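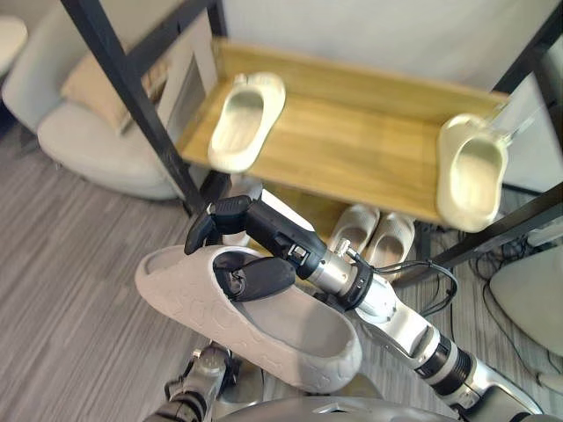 Every April the "recovery footwear" ads come back and every April I get asked if they do anything. I've read what Poirier puts out about its foam, all of it, and I still couldn't tell you what's being recovered. A thick sole is comfortable. Fine. A chunky light gray slide with a pebbly pattern pressed into it is a nice thing to have by the back door. I'd like somebody to show me where the medicine comes in.

The page says "tested by runners." Which runners? Tested how? I wrote and asked. Got back a PDF with 12 people in it, all of whom were given the shoes for free and then asked if their feet felt better. Guess what they said.

No comparison group. Not even a pair of cheap flip-flops from Trasham. If you hand me free shoes after a long run and ask how I feel, I'm going to say great, thanks.

Drindanar does the same thing with bigger numbers. "1,899 reviews can't be wrong." Sure they can. I read the first few pages and half of them are about shipping.

Solange Dhillon asked in the replies if I've tried a pair. Yes, had some Drarnalex ones for 2 years. Wore them to the mailbox, wore them to the pool. Soft. My calves hurt exactly as much the day after a hill run as they did before I owned them.

And before someone says "they're designed for plantar issues," that's a different claim and it needs its own evidence. If your heel hurts every morning go see a person who looks at feet for a living. Don't take it to a checkout page.

Buy the squishy shoe if you like the squishy shoe. I just want the word "recovery" to cost them something.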